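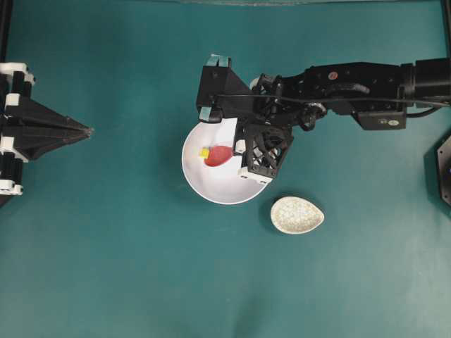 Tallon is hiring demonstrators for its Cumness workshop, and the first thing to settle is what that word means, as last time we advertised we got two stage magicians and a man who sold blenders at the Easter show. A demonstrator shows a robot arm how to do a job by doing it, over and over, with the arm in tow. You might spend a morning on one large white bowl, a small yellow cube, a flat red thing that could pass for a slice of fruit and a speckled dish no bigger than it needs to be. You will get to know the bowl very well. If that sounds like a reasonable way to earn a living, please keep reading. If it sounds like something you'd do to a toddler, also keep reading, because experience with toddlers counts.

The work

Most shifts are spent at a bench with a task card. The card says something like "dish to bowl" or "cube out, cube beside dish", and gives you the starting layout. You do the task by remote control, steering the gripper with a pair of hand controllers, or by hand, which means taking hold of the arm and walking it through the motion while it goes limp and cooperative. We use both methods and you'll be trained on both. People tend to arrive sure they'll prefer one and leave the first week preferring the other.

Each completed run is an episode. You mark it good, bad or odd, reset the bench, and go again. Our current household set is called Masanja and it needs 1000 good episodes on each task before the people upstairs will look at it. The bench total stood at 3834 when this ad was written, spread unevenly, because everybody likes the stacking tasks and someone still has to do the ones with spoons.

Resetting is a real part of the job and we'd sooner say so now. You'll put things back where the card says, shift them a little when it asks for variety, and do this many times an hour. The arm doesn't thank you for it.

You will also:

– write a line or two in the log when a run goes strangely (a good log note reads "cube rolled under finger, regrasped", a poor one reads "ugh")
– wipe down props and benches at the end of a shift
– do the start-up checks, including the stop button, every time, including the times you did them an hour ago
– tell the engineers when a task card makes no sense, preferably before the fiftieth run of it

What we're after

No degree, no coding, no opinion on the future of humanity. We've had excellent demonstrators come from dental nursing, crane cabs, cake decorating and a long career of doing nothing much but fishing. What they shared was steady hands and an unusual tolerance for doing something properly the four hundredth time.

You'll need to be able to:

– sit or stand at a bench for stretches of 50 minutes, with a proper break after each
– judge depth fairly well with both eyes or have a good workaround
– move slowly on purpose, which is harder than it sounds for anyone raised on video games
– read a task card and follow it even when you can see a cleverer way

That last point costs us more applicants than the rest put together. There is nearly always a cleverer way. You could tip the bowl. You could flick the cube with the back of the gripper and it would probably go in. We are asking you to pick it up, carry it over and put it down like a sensible person, as the arm will copy your manners along with everything else. One of our early sets still contains an afternoon of flicking, and the model trained on it was a menace.

Left-handers are especially welcome. We have plenty of right-handed data and it shows.

Training and trial

Everyone starts with a paid trial of 3 shifts. On the first you'll do the safety induction and spend the rest of it by hand, getting a feel for how the joints want to move and where they don't. On the second you move to the controllers, and you will be terrible. Please be terrible without apologising, it holds up the queue. By the end of the third we'll both know whether you want to be here. Scores aren't kept on trial shifts, whatever the other demonstrators tell you.

After that you'll work alongside an experienced demonstrator until they're sick of you, which usually takes a fortnight.

Hours and pay

Shifts are four or six hours. Mornings start at 7.30 am, afternoons at 1 pm, and the roster comes out a fortnight ahead. We don't run nights. We're looking for people who can do at least two shifts a week from July, and we'll happily take more if you have them, up to the point where your wrists object. Wrists are taken seriously here. There's a cap on controller time per shift and it isn't a challenge.

Full-time demonstrators on the standard roster are paid $1207 a week before tax, plus super. Part-timers get the same hourly rate. There are no per-episode bonuses; we tried them once and received a great many very fast, very bad episodes.

The place

The workshop is on the ground floor behind the Lerkomley building, five minutes' walk from the station and slightly less from a decent bakery. Parking is theoretical. The benches adjust for height, including for wheelchair users, and the controllers can be set up for a range of grips. If you need something changed to do the job, tell us at whatever stage suits you. The radio is put to a vote each shift and the result is final.

Closed shoes, hair tied back, no rings or bracelets, no long sleeves that could find their way into a joint. Tea stays in the kitchen. So do sausage rolls.

How to apply

Send us a short note, a page at the outside, with your availability and one answer to the following: describe, in writing, how to take a lid off a jar. We'd like enough detail that someone who'd never met a jar could manage it. There's no correct answer, though there have been some alarming ones. A résumé is fine if you have one handy, but we read the jar first.

Please put "Masanja bench" at the top so it lands with the right people at Tallon and doesn't go to sales, who will try to sell you an arm. We reply to everyone, usually within two weeks, and those we'd like to meet will be asked in for an hour to see the benches and have a go. Bring glasses if you use them for close work.

Applications stay open until the roster is full. You must already be allowed to work in Australia, and you'll need to be 18 or over for insurance reasons, which is a pity, as the best jar answer we've had so far came from somebody's nine-year-old.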